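Piątek Laundry Room: Your Questions

We love a good wash day, and these are the things people ask us most. If yours isn't on the page, ask Renata Nowicki at the desk, or leave a note and we'll get back to you.

Where do I go when I first come in?

Head for the wall with the big black lettering and the screen. The clear-sided shelves with the white tiers stand by it, and that corner is our meeting point for just about everything. If you're picking something up from a friend or dropping off a spare detergent pod for whoever needs one, say "by the shelves" and people will know where you mean!

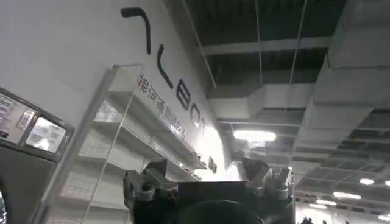 Can I leave my things on the shelves?

Small things, sure, for the length of your wash. Please keep bags and baskets off them. Anything still there on Monday morning goes into the lost and found drawer, where Britta Kuhlmann has built up a truly magnificent sock collection. Come and have a look, you may be reunited with an old favorite.

How do I know which washer is mine?

Check the label at the upper left on the front of the machine. Washer one says 1# in large characters under a short line of Chinese. Make a note of your number before you wander off (we have all stood guard over a stranger's towels at some point).

Is washer one any good for big items?

It's wonderful for them! Comforters, picnic blankets, the cover off the dog's bed, we've put the lot through it. It's a front loader with a big round door, so you can feed a comforter in a bit at a time instead of wrestling it down from the top. Leave some room at the top of the drum so everything can tumble.

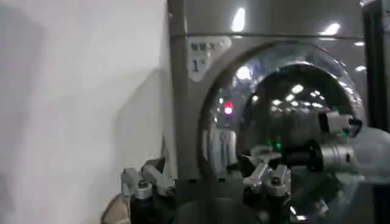 Washer one, with its number on the label at the upper left.

How much detergent should I use?

Less than you think. Two tablespoons of liquid is plenty for a normal load. Too much soap leaves towels stiff, and then people go and add more soap the next time. If your towels feel like cardboard, run them once with no detergent at all and see how they come out.

The door won't open. What now?

Wait 5 minutes after the cycle ends and try again. Please don't pull hard on it. If it still won't budge, call extension 468 and Roman Bednarek will come over.

Can I keep the stainless steel looking nice?

Please do, and thank you! A damp cloth and then a dry one is all it takes. No scouring pads. The glass gets fingerprints quickly, and a soft dry cloth takes care of those too.

Should I leave the door open when I'm done?

Yes, just a little. The rubber dries out better and the next person gets a fresh-smelling drum.

Do I need to book?

Only for loads of comforters or curtains, and only in the evening. Other times, walk right in. If your wash is finished and you're more than 20 minutes late, someone may move it to a clean basket.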